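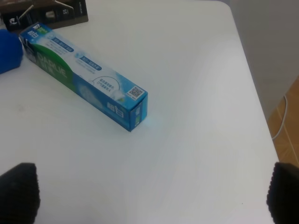
I've been through the September batch and I still don't see how we get from 926 demonstrations to the claim in the Prakent summary that the policy "handles household cartons in arbitrary placement". Most of what I opened is one object on a white table, already within easy reach. Take the toothpaste carton. It lies at a slant with plenty of clear table round it, and the fingers come in wide open on either side. Even the things it might be confused with, the blue fuzzy one and the dark box marked S5, are bunched up at its far end. I'd want to see episodes where the clutter is on the near side, in the way, before anyone writes "arbitrary".

> Skitel wrote on Oct 24, 2024:
> We are on track for 2,000 episodes. The Sestitz operators now
> manage 50 an hour and the discard rate is low. Variety looks
> good to us: cartons, tubes, soft toys, boxes. Wrist view only
> is fine for grasping, and the Ketilsson loader takes it as it
> stands. Any objection to freezing the protocol?

Yes, I object.

Fifty an hour worries me more than it pleases me. At that speed people put the carton back more or less where they picked it up. I plotted the start poses for one operator and they sit in a patch you could cover with a dinner plate. Counting object types doesn't help if each type has one favourite spot.

On "wrist view only": fine for the last few centimetres, perhaps. Before that the camera sees whatever the arm happens to point at, and that can include a good bit of wall and floor. We have the same tiles and the same white cable to learn from as well as the carton, and I would bet a small sum the network is using them. Has anyone run it with the table turned round? Our old tray-sorting set looked splendid until we moved the bench.

And the discard rate is low as we only discard drops. A grasp that drags the box sideways first goes in as a success. I found 6 of those in one sitting, without looking hard.

What I'd ask for before any freeze:

- start poses drawn from a list, with the operator placing to the list
- a held-out table in another room, never used for training
- slow or clumsy grasps tagged, even if we keep them

If that cuts the total in half I can live with it. I'd sooner have half as many that differ – and a test we haven't already trained on.

Can somebody also send me the rejected episodes? The link in the last mail goes to an empty folder.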